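How a Washing Machine Gets Clothes Clean

Most homes have a pile of dirty clothes somewhere. It might be in a basket, on a chair, or on the floor next to your bed. Sooner or later the pile goes into a washing machine, and a while later it comes out clean. This page explains what goes on in between.

What makes clothes dirty?

Some dirt is easy to see, like mud on your knees or tomato sauce on your shirt. Other dirt is hard to see. Your skin makes a little oil all day long, and when you run around you sweat. Oil and sweat soak into the cloth. Dust sticks to them, and tiny living things called bacteria feed on them. That is why socks begin to smell even when they still look fine.

Plain water can rinse away salt and some of the mud. It is not very good at moving oil, because oil and water do not mix well. To get the oil out you need detergent.

What does detergent do?

Detergent is a kind of cleaner made of very small parts called molecules. Each molecule has two ends. One end likes water and the other end likes oil. The oil-loving ends grab a bit of greasy dirt and crowd around it until it is lifted off the cloth. The water-loving ends point outward, so the water can carry the whole thing away.

You can try this at a sink. Put a drop of cooking oil in a cup of water and stir. The oil floats back to the top. Now add a drop of dish soap and stir again. The oil breaks up and the water turns cloudy.
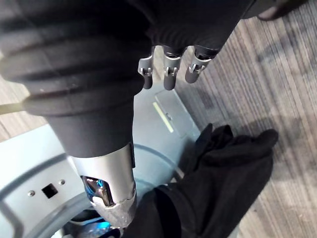
Before the wash

Clothes need a little work before they go in. Grown-ups usually sort them first. Dark clothes and white clothes are often washed apart, because some dark dyes come off in the water. Towels go with towels if there are enough of them.

Then check the pockets. A paper tissue left in a pocket will fall to bits and stick to everything. Coins can bang around and end up in the pump. Zippers should be zipped up so they don't catch on other clothes, and socks should be unrolled. A sock that goes in as a ball often comes out as a ball, still dirty in the middle.

Look for the label too. It is sewn inside, often at the neck or along a side seam. The picture of a tub of water tells you how to wash the item. A hand in the tub means wash it by hand. A tub with a big X over it means don't wash it in water at all.

Loading the drum

The round part that holds the clothes is called the drum. In a front-loading machine it lies on its side, and you put the clothes in through a door at the front. Pick up one thing at a time and shake it open before you put it in. Long sleeves and pant legs like to hang back over the edge, so tuck them all the way inside. If a bit of cloth gets trapped in the door, the door may not seal and water can leak out.

Don't pack the drum full. The clothes need space to lift and fall – that is how they get cleaned. 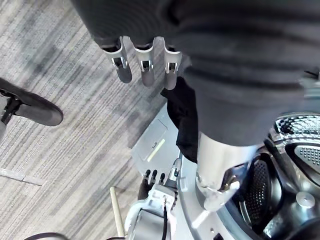
The drum has small holes all over it. It sits inside a bigger tub that has no holes in its sides, and the tub holds the water. When the machine fills, water passes through the holes and soaks the clothes. When the machine drains, the water leaves the same way and the clothes stay put.

Raised bars on the inside of the drum catch the clothes as it turns. They carry them up one side, and near the top the clothes drop back into the water with a slap. This happens again and again. Before there were machines, people did the same job by rubbing clothes on a board or beating them on rocks by a river.

Rinse and spin

After the wash, the dirty water is pumped out and clean water comes in. This is the rinse. It takes away the detergent and the last of the dirt. Many machines rinse more than once.

Next comes the spin, which is the loud part. The drum turns very fast and the clothes are pressed against its sides. The water in them keeps moving outward, through the holes and into the tub. You may have seen a wet dog shake itself dry, and that works in much the same way.

When the drum stops, wait for the door lock to click. The clothes will still be damp, so they go on a line or into a dryer. Don't leave them sitting in the machine until tomorrow or they will start to smell again, and you will have to wash them twice.

Words to know

Detergent: a cleaner that helps water carry away oil and dirt.
Drum: the round, turning part that holds the clothes.
Tub: the outer container that holds the water.
Spin: fast turning that pushes water out of cloth.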